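The Kuster Road, Mostly Cracks
Words by Ingegerd Fjeld

Borghild Åberg went to Erkstead for the cathedral. I went for the pavement, and only one of us got lunch late. A few stops along the way, in May.

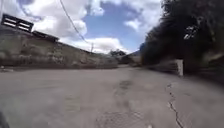 Issue 55, page 4
The long wall, patched, stained and wearing slats like a hat.

Then the walls close in and the road gets ideas about curving.

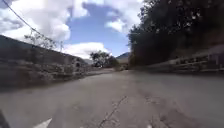
1 min read
Bare shrub up top, branching crack below. They could be cousins.

Five concrete barriers keep the left side honest; the right makes do with a bank and chain-link.
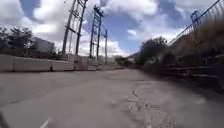

Borghild wanted to turn back by now. I wanted the stone terraces and the railing.

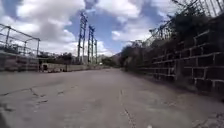

We still had the Wodusano stretch to do, and one sandwich.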